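Setting up a wrist camera view in simulation before you build the real arm
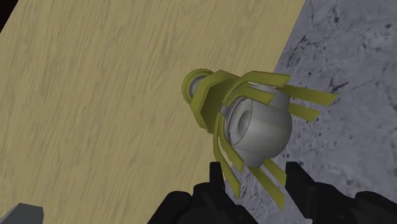

Posted by Daryna Kravchuk in Workshop Projects | July | 4 comments

I'm building a small arm for the bench at Hedham, our shared workshop, and I've promised everyone I won't cut any more metal until the thing behaves itself on a screen. So this month has been all simulation, and the bit I get asked most about is the wrist view: how you put a virtual camera on the arm so it looks along the gripper at whatever you're trying to pick up. It's an evening's work if you've already got your arm loading properly.

What you need

A simulator you're comfortable with (I use Zenov, but the steps are much the same elsewhere), your arm model with a two-finger gripper, a table, a floor and a part to practise on. Mine is a spool sort of thing with a rounded grey hub and a lot of flat yellow-green strips sticking out of it. It's a pig of a shape to grip, and I picked it on purpose. If you only ever test with cubes you'll think you're brilliant until Sunday, when Ebere turns up with a real part.

Step 1: Fix the camera to the wrist, not the world

Find the last link before the gripper in your model tree and make the camera a child of that link. I did it the wrong way round at first and hung it off the base, then spent ages wondering why the view didn't move when the arm did. Move the wrist joint by hand and check the fingers stay put on screen while the table swings about behind them.

Step 2: Aim it

You want both fingertips in view with plenty of room beyond them. I like the gripper along the bottom, fingers pointing up towards the part. Start with the camera a little way back from the fingers and tilt it forward in small steps. If the body of the gripper eats half the view, back the tilt off a touch and try again.

Don't worry about the table edge running across at a slant. My first instinct was to roll the camera until everything looked square, and then of course it was crooked again the moment the wrist turned!

Step 3: Give it sensible surfaces

I left everything plain grey for weeks and it was miserable, because I couldn't judge where the table stopped. Now I've got wood grain on the table and a speckled stone texture on the floor, and the edge is obvious straight away. Keep the gripper a flat black if your part is light. Inna Vasylenko put me on to that one – she does it with all her Luvmont models.

Even lighting is fine to begin with. You can add nasty shadows later on, when you want to make life hard for yourself.

Step 4: Check the contact shapes

Turn on the collision display and look at your part again. My simulator had wrapped the whole spool in one big lump, strips and all, so the fingers stopped well short of the hub. I split it up: a simple rounded shape for the hub, a short cylinder for the ring end and a thin box for each strip. Dull job, put the kettle on.

Step 5: Try some approaches

Open the fingers wide and come in with one on either side of the hub. Go slowly and watch the strips, as they can pass between and in front of the fingers and you'll lose sight of what's touching what. When that happens I pause, swap to a side view, then come back to the wrist.

I set the physics to 1000 steps a second for this part. Anything lower on my old laptop and the strips started jittering as soon as a finger came near them.

Once you're happy, save the camera position in the arm file itself and write it down somewhere too. I lost mine to an update, and Demyd had to read the numbers back to me off an old printout.

Next up is the real bracket, which I'll be making out of scrap aluminium once Doina has finished with the bandsaw.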